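Can a machine clear up after dinner yet? I went to Brirkham to find out

Last updated 4:15 pm
2 comments | 30 shares

I have a sink full of pans at home as I type this, so you can guess which way I was hoping this one would go. Praltach, the small robotics outfit over in Brirkham, has spent the spring teaching a pair of arms to tidy a kitchen after a meal, and in April they let me come and watch (and yes, I asked if I could take one home).

The chore list is pretty humble. Throw out the trash, put the cutting board away, wipe the counter. Gunvor Sjöberg runs the trials, and she told me the team has logged 3,000 attempts so far. Plates and mugs are going well, she said. The trouble starts with anything floppy.

"A mug is the same shape every time you meet it," she said. "A used packet never is."

I watched for most of a morning and I'd say she's being fair. The arms are slow! Painfully slow, if you've ever cleared a table with kids waiting for dessert. But they're careful around the faucet, and I only saw 2 runs stopped by hand, both over wrappers. My own record with a wet sponge and a full glass is a lot worse than that.

The counter by the sink is the spot everybody on the team grumbles about, with the tap, the knives and a leftover wrapper all within a few inches of each other.
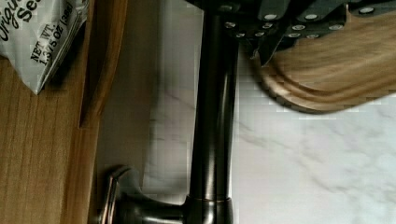 So when can I buy one?

Not soon. Praltach isn't taking orders, and Gunvor wouldn't give me a price or a year. Maj-Britt Rønning, who manages the kitchen at the Åberg canteen and has been asked to try a later version, told me she'd be happy if it just did the wiping. "I can pick up my own trash," she said. "I'd pay good money never to wipe a counter again."

The next round of trials adds a dishwasher, and I've asked to come back for that. Meanwhile, those pans are still in the sink.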